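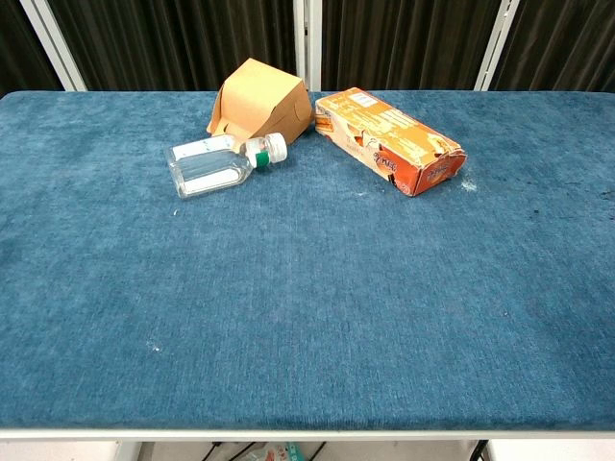 Packing floor automation FAQ

Updated April 2, 2018. Questions from the break room box plus the ones people asked at shift meetings. Short answers, more to come.

What's changing?
Line 4 at Nuttall gets the Flumari sorting system. It picks mixed items off a table, one at a time, and puts them in the right bin. Returns first. Outbound stays manual for now.

Am I losing my job?
No layoffs tied to this. That's in writing, copy at the front desk. 7 positions on returns change title from sorter to cell operator. Pay grade goes up one step, starting with the first full pay period after training.

What does a cell operator do all day?
Clears jams. Handles whatever the system rejects. Swaps out full bins, checks the labels, signs off the count. Less lifting, more watching. Some people will like that and some won't, we know.

Why returns? They're the messiest.
Yes. Returns is also where most of the wrist and shoulder complaints come from. 1,863 items went through there in one week of December, all by hand.

Can it handle beat-up boxes?
Mostly. Torn cartons, crushed corners, open flaps are still the weak spot. Clear plastic bottles too, the cameras have trouble with see-through stuff. If it can't decide it leaves the item and the light goes yellow. Then it's yours.

Do I have to practice on real stock?
No. Practice items are junk packaging. Please don't throw it out, and don't tape it up to be nice. We want it in bad shape.

Can I reach in while it's running?
No. Hit pause, wait for the green light, then reach. Same rule for supervisors.

Is it recording me?
Cameras point at the table. Clips are kept for fixing pick errors and can't be used for reviews or write ups. If you think that's happened, go to HR, not your lead.

Will there be a quota?
Not for the first 200 hours of run time. After that we sit down with both shifts befor setting any number.

When's training?
Two half days, on the clock. Sign-up sheet is by the Cina terminal. Night shift gets it's own sessions, no need to come in early.

What if I don't want the new job?
Tell your lead before your training date. Outbound has openings and so does the Curel building, same pay as now.

My question isn't here
Put it in the box. No name needed.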